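Tribunal orders Plavum to pay outstanding charges on leased cargo aircraft

An arbitration tribunal has ordered the regional cargo carrier Plavum to pay the outstanding maintenance charges on a turboprop aircraft which it leased from Ulto, a leasing company with its office in Grornwood. The decision was sent to both parties in May and became known through a notice which Ulto gave to its creditors.

The dispute concerned one aircraft only. Plavum took it on lease for a period of eight years, to carry parcels and fresh fish between Grornwood and several smaller airfields on the coast. Under the contract the carrier paid a fixed rent every month, and on top of it a second sum which depended on how many hours the aircraft had flown. This second sum was to be kept by the lessor and used later for the overhaul of the engines and the landing gear.

The rent was always paid and was not a matter before the tribunal. The quarrel was about the hourly sums. Plavum stopped paying them 11 months before the end of the lease, saying that the money already collected was more than enough for the next overhaul. Ulto answered that the contract gave no right to stop, whatever amount had been collected, and it sent invoices for every month until the aircraft was returned.

According to the decision, the aircraft flew 3485 hours in the period for which the two sides had to compare their records. Plavum at first gave a lower number, because its technical department had counted only the time in the air and left out the time between leaving the stand and taking off. The contract used the longer measure. The tribunal noted that Plavum itself had used the longer measure in its reports for the first years of the lease, and that no letter had been written to change this.

A large part of the hearing was given to the condition of the aircraft on its return. Plavum handed it over at Grornwood late in the evening, at 9.40 pm, and the two inspectors sent by Ulto signed the acceptance certificate with a list of open points attached. Plavum argued that a signed certificate closed all questions between the parties. The tribunal did not agree. In its view the certificate dealt with the physical state of the aircraft, and a debt for hours already flown could not disappear with a signature on the apron.

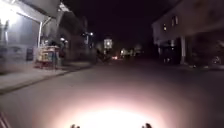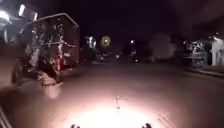

Cheuk-hei Chang told the Grornwood business circle that the result was no surprise, and that small carriers too often treat the maintenance money as a kind of savings account which belongs to them. In the same remarks Chang added that lessors are also to blame, as many of them send one statement a year and explain very little in it. A carrier which does not see how its money is kept will sooner or later ask why it should pay more.

On one point the carrier was successful. Ulto had asked for the cost of repainting the aircraft, which still carried the dark green tail of Plavum when it came back. The contract spoke of "neutral colours", and a side letter allowed the carrier to return the aircraft in its own colours if the next operator was already known. At the time of return the next operator was known. It was Pan, a charter company which has since put the aircraft in its own livery. The tribunal found that Ulto had suffered no loss and refused this part of the claim.

Ulto had also asked for interest at the high rate which the contract fixed for late payment. The tribunal allowed this rate only from the day when a proper invoice had reached Plavum. Three of the invoices were sent to an old address – the carrier had moved its accounts office and had given notice of it in writing – and for these the interest runs from a later day. The exact amount has to be worked out by the parties together. If they cannot agree, they may go back to the tribunal for a short second decision.

Each side will pay its own lawyers. The fees of the tribunal are to be shared, with the larger part falling on Plavum.

The decision does not say how the carrier should find the money. Plavum said in a short statement that it was studying the text with its advisers and that its flights continue according to the timetable. It did not want to say if it would try to challenge the decision before the courts. Such a challenge is possible only on narrow grounds, for example if one party was not given a fair chance to present its case, and it must be made within the time given by law.

Ulto said it was satisfied with the main result and was ready to talk about payment in parts. The company still leases one other aircraft to Plavum, under a newer contract in which the hourly sums are paid into a separate account and both sides receive a statement every month. That contract is not affected by the decision.

Pan was not a party to the case. The company confirmed that it continues to use the aircraft, and that the overhaul of the engines is planned for the winter, when it has fewer flights.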